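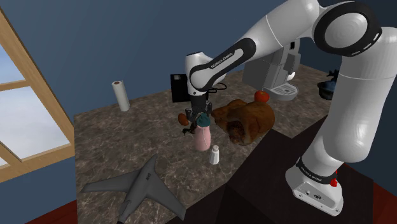
Figura 3. Entorno simulado con un brazo Franka Emika sobre una encimera con acabado de mármol.

4.2. Conectividad y empleo en el sector informático

La encuesta se envió a 637 empresas de servicios informáticos de las comarcas de Olano y Busa, de las que respondieron 409. Casi 200 habían abierto después de la reforma de las licencias de telecomunicaciones. Entre estas últimas predominan las de menos de cinco empleados - en general, mantenimiento de redes y contabilidad para comercios.

Ketilsson (2000) atribuía la concentración de firmas en Olano al precio del enlace troncal. Nuestros datos lo confirman solo en parte: en Busa, con tarifas más altas, el empleo creció a un ritmo similar. Los contratos públicos explican mejor la diferencia entre municipios, como se detalla en la sección 4.3.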